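Progress report to the Atham Fund: shared kitchen, Zavness House
Period covered: January to April

The grant pays for the fitting out and running of the shared kitchen on the ground floor. Most of the work planned for this period has been done. The main item was the fridge, where food was being lost at the back of the shelves and residents could not tell what belonged to whom. Suha Tannous drew up a simple plan for it in January and it has been in use since February.
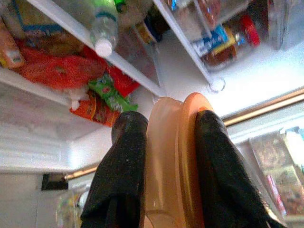
Housing Support Team, Brernero

Snacks and bagged food share a shelf with bottled water. Leftovers go into plastic containers with lids, bought from the equipment budget. We bought 21 containers and 14 are still in use; the rest have lost their lids or gone up to people's rooms. Replacements will come out of the same budget line.

The fridge is now cleared every Thursday by whoever is on the kitchen rota, with Qusai Hijazi checking the dates on opened food. Residents asked for cardboard boxes to be kept out because they take up room. This has been agreed but is not yet followed by everyone, and we have not pressed it.

Spending on small equipment to the end of April was £341, which is within the agreed sum. It covers the containers, labels, two chopping boards and a set of shelf liners that proved too wide and were returned - the refund is still owed to us by Najjar and is not included in the figure.
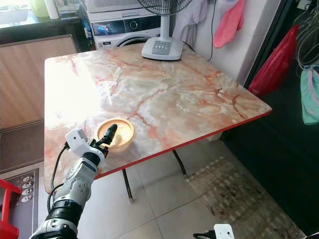 Seating is the part of the plan that is behind. The application allowed for 4 people to eat together, and we have so far bought no chairs. Maya Karaki had two quotes and both were over budget. The square table is staying: its marble-patterned top suits the room and residents like it. It does have the electric fan standing along the back edge, which takes up space that would be needed for plates. Omar Jaber has asked for a wall bracket or a small shelf so that the fan can come off the table before summer, and we would like to pay for this from the amount set aside for decorating.

For the next period we plan to buy the chairs, replace the missing containers and hold two more shared meals. Nkechi Ezeani will send the attendance sheets separately. We ask the Fund to confirm that the change to the decorating budget is acceptable.

Contact the Housing Support Team | © Brernero | Back to top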